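Helpers wanted for a two-armed robot in a shed (Grurkcombe, evenings, tea provided)

I'm looking for two or three people to join in with a robot build that has got rather bigger than I meant it to. It lives in the back half of our shared workshop in Grurkcombe, behind the lathe and the boat that's been there longer than any of us, and it has two arms, a lot of cable ties and, at the moment, just me.

The idea is a robot that can do small kitchen jobs on a table top. Picking things up, putting them down somewhere sensible, passing them from one hand to the other, that sort of thing. I started with one arm, which I called Wyss, and was very pleased with it until I tried to get it to do anything that really needs two hands (which is nearly everything, try it!). So over the winter I built a second one, Ilinthorpe, and now I have two arms that get in each other's way. I drive them by hand from a pair of smaller copies on the bench and record everything, and the recordings are what the arms are meant to learn from.

I have 173 recordings so far. Going back through them I kept 87, and the rest are me bumping the table, dropping things or forgetting which arm was which. I'd like to get to 3000 by the end of the year and I plainly won't manage that on my own after work, hence this advert.

Most of the current work is done on the white board, with bits and pieces from the kitchen and the toy box, and both arms reaching in.

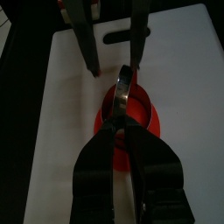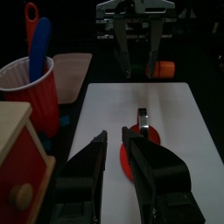

What I need, in order of how badly I need it:

Somebody to drive. You don't need to know a thing about robots. You do need a bit of patience and fairly steady hands, and it helps if you like fiddly jobs. If you ice cakes, tie flies, solder or play an instrument you'll probably be better at it than me within an evening. Gamers are welcome too, although the controls are nothing like a gamepad and you may find that annoying for the first hour.

Somebody who can print and mend. The fingers are my own design and I've already changed them more often than I'd like to admit. I can draw the parts but I'm slow, and the workshop printer sulks. If you've got your own and it behaves, even better. I'd also love a second opinion on the wrist joint, which has play in it that I can't track down.

Somebody tidy with a computer. All the recording runs on a little program I call Gelteck, which I wrote in a hurry and which has 141 settings, most of which I no longer understand. It works. I would just like somebody else to know how, and if you fancied throwing half of it away I wouldn't stand in your way.

It isn't paid, I'm afraid. What you get is time on the arms for your own experiments, a key to the workshop once you've done the induction, your name on the write-up when I finally do one, and tea. Biscuits are usually mine. I pay for all the parts, so please don't go buying motors because you got excited (I know how that goes).

Sessions start at seven and I'm normally locking up by ten. You could come every week or once a month, I really don't mind, but do tell me which so I can plan what to set up. Parking is fine after six. There's a step at the side door and a ramp round the back, so say if you'd like the back gate opened. Under-16s are very welcome with a grown-up who stays.

The heating is a fan heater. Bring a jumper.

To join in, leave a note in the robot tray by the workshop door or reply through the contact form on this page, and tell me a little about what you make or mend or play. No CVs please. If you'd like to have a look first before deciding, come along in April when I'm doing open evenings, and you can have a go on Wyss, who is much the better behaved of the two. Ilinthorpe still has a wobble at full stretch and I'd quite like that sorted before visitors start leaning on it.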